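# Washing Up After 100 Guests

*How the shared kitchens of Piloldale keep their tableware in use*

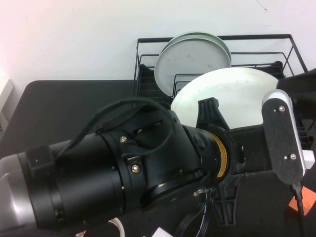 *A white plate at the dish rack.*

When the former grain exchange in Piloldale reopened as a public dining hall, the Clerkener Foundation had planned carefully for the cooking. Less thought had been given to the plates. The hall now owns 2,234 pieces of tableware, nearly all of it donated or bought secondhand, and its care takes up more staff time than any other task outside the kitchen itself.

The collection is loaned to residents at no charge. A family may borrow settings for a christening, a school for its spring supper, a choir for the meal that follows a concert. February is the quiet month. By early summer the shelves in the east room stand half bare, and requests are filled in the order in which they arrive.

Ildikó Pintér has managed the loan service since its second year. Before coming to the foundation she kept inventory for a hotel, where a chipped plate was thrown out the same day. The hall follows a different rule. Plates with a worn glaze are moved to display or serving use under a cloth liner, and those with a chip on the foot are smoothed and kept. A chip on the rim ends a plate's working life.

"People apologize when they bring something back broken," Pintér says. "I would be more worried if nothing ever broke. It would mean the good plates were staying in the cupboard."

The largest single gift came from the Lakatos family, who closed their restaurant after three generations and offered the full contents of its pantry. The service had been bought for a room that seated 90, and it included soup plates of a depth that is now hard to find. The foundation accepted it on the condition that it could be broken up and lent in parts. The family agreed, and asked only that the four oval platters stay together.

Borrowers are asked to return everything clean and dry. Dishes should be stood upright to drain, with space between them, and stacked only when no moisture remains on the foot. Paper goes between decorated pieces – newspaper is discouraged, as the ink can mark a pale glaze. Crates are collected at the side entrance until 4 p.m.

Records were once kept on index cards, and these remain in the office. Bookings have since moved to Plisix, a scheduling system the foundation already used for its meeting rooms. Pintér still writes the cards for the Lakatos service by hand, noting the occasion beside each loan. Recent entries include two weddings, a retirement and a supper for the town's bell ringers.

The foundation will consider a second storage room in its next budget. Glassware, which the service does not lend at present, would be housed there.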